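Ticket 3394 -- Rodar booking calendar shows evening classes an hour early
Opened by: Fouzia Soomro, Gromport
Assigned to: Arsalan Durrani
Opened: 30 May 2018
Priority: 3

Fouzia wrote:

Hello Arsalan, I hope you're well, and thank you again for your patience with me over the invoices in December. I'm afraid I have another puzzle for you. All the evening pottery classes are showing on our Rodar calendar an hour before they really start, so the 7 o'clock class says 6. The morning ones are perfectly all right. I've had 4 people turn up early and sit on the stairs with their coats on, bless them, and I made them tea, but I can't do that every week! I have tried logging out and in again, and I tried it on my sister's laptop too, with the same result.

Arsalan wrote:

Hello Fouzia, lovely to hear from you, and I'm sorry about the people on the stairs. Could you tell me whether the evening classes were typed in by hand or brought across from your old Fellau diary? Please don't correct the times yet -- if the cause is what I suspect, they would only end up an hour late afterwards.

Fouzia wrote:

They came across from Fellau, all of them. The morning ones I typed in myself one wet Sunday, now that I think of it. I haven't touched anything.

Arsalan wrote:

That helps a great deal. The Fellau import was set to winter time all year round, so everything it brought in stayed put when the clocks changed. I've switched the import to local time and run it again. Would you press Refresh on the calendar page and have a look at next week?

Fouzia wrote:

Next week is right! The only one still wrong is Mrs Sethi's glazing class, which says 5.30 and should be 6.30.

Arsalan wrote:

Hers had been copied as a separate entry, so the import passed it by. I've moved it by hand and checked the 3 dates that follow it.

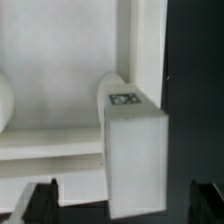 The reminder emails take their times from the same calendar, so the next batch should go out with the proper hour on them. I'll leave the ticket open until you've seen one arrive -- just reply here when it does, and do give my best to your sister.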